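Gestuvier Opens Orders for Lemum Countertop Line

CABRERA, 21 June 2020. Gestuvier, a maker of kitchen surfaces and flooring, has opened orders for Lemum, a line of white countertops meant for small and mid-size kitchens. The line is sold through the company's showroom in Cabrera and through Sondent, its retail partner for the region.

Lemum comes in two thicknesses and five lengths. All of them have the same matte white finish. The surface is sealed at the plant and does not need oiling or waxing at home. Gestuvier recommends wiping it with a damp cloth and a mild dish soap, and using a trivet under pans that come straight off the stove.

The company began taking requests for a plain white top last year, mainly from customers who were replacing a counter and keeping their cabinets. Many of them had found that patterned tops clashed with doors and floors they already owned. A test run was delivered to homes in Cabrera in May, and comments from those households led to one change before the launch: the front edge is now slightly rounded.

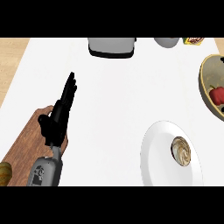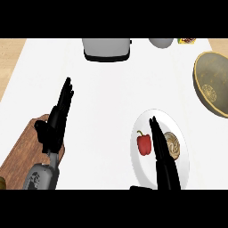

Customers who order Lemum can pick a floor from the Gestuvier catalog at the same time and have both installed in one visit. The installers lay the floor first, let it rest overnight, and fit the counter the next day. Light wood tones have been the most common request so far. A smooth, plain white top next to a light tan wood grain, as in the renderings, is the pairing the showroom has on display, and samples of both materials can be borrowed for a week. Darker floors are available at the same price.

Each countertop carries a 60-month warranty against cracking, peeling, and yellowing under normal household use. The warranty covers parts and labor when the counter is fitted by a Gestuvier or Sondent crew. Customers who install it themselves are covered for parts only. Cutouts for sinks and cooktops must be made at the plant, and measurements should be confirmed in writing before an order is placed.

Visits to the Cabrera showroom are by appointment. Sondent stores will carry sample boards and printed price lists, and their staff can arrange a home measurement. The measurement fee is credited toward the order.

About Gestuvier

Gestuvier designs and makes countertops, flooring, and wall panels for homes. The company is based in Cabrera.

Press inquiries: Gestuvier Communications Office, Cabrera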